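Can a robot arm take over drink duty at a 3-year-old's party yet?

Posted by dekow_dad in Home Automation > Chores

My kid's birthday is Saturday. Last year I spent the whole afternoon refilling cups while everyone else ate my cake. I already own a vacuum that eats socks and a thermostat that disagrees with me, so I figure I'm ready for the next step.

I've been looking at two-arm tabletop kits, mostly the Vokmont and the Rendard. The cheaper one runs $300 for the pair if you print the fingers yourself. What I want is simple. It picks up a bottle of water, fills a few plastic cups, and does not fill my mother-in-law. Is that a thing machines can do in a normal house, or am I buying a very slow lamp? 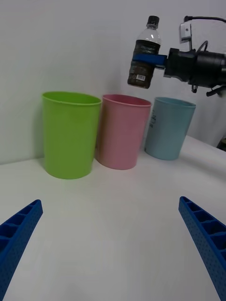 Two arms, one bottle, three cups.

All the clips I find look about like that, and then the video ends. Makes me suspicious.

vokmont_refugee
Very slow lamp, mostly. I've had my pair since January. Picking up a bottle is the easy part, and lots of hobby setups manage it. Then you get to the cap. Is it on? How tight? Mine once twisted the whole bottle around four times with great confidence and poured nothing.

After that there's the pouring. Water moves, the bottle gets lighter, and a cheap plastic cup weighs about as much as a bad mood, so if the neck bumps it, over it goes. I logged 157 tries with the caps already off. The good ones were very good. The bad ones are why there is a bath mat under my desk.

If you want to try anyway:
Loosen or remove the caps yourself.
Leave more room between the cups than you think you need. Touching cups fall as a family.
Only fill the bottle a third of the way.
Tape down the cup positions and don't let anybody "help."

You'll notice you are now doing more work than pouring the water.

freifall
just get a drink dispenser with a spigot. mine was cheap and has never needed a firmware update

rendard_owner_2
Disagree a little with the lamp comment. I run a small shop and we have one arm moving empty containers from a rack to a bench all day, and it's fine. Boring, even. Same part, same spot, same lights. It's the house that's the trouble, where the cup is somewhere new every time and a toddler is attached to it.

For a party I'd let the arm hand out empty cups and keep a grown-up on the water. Keep the kids well back from it and have the power switch where you can reach it. Also budget 2 evenings for setup, and then budget the evening after those for swearing.

dekow_dad
Thanks all. Ordered the spigot thing. Still have the kit open in another tab.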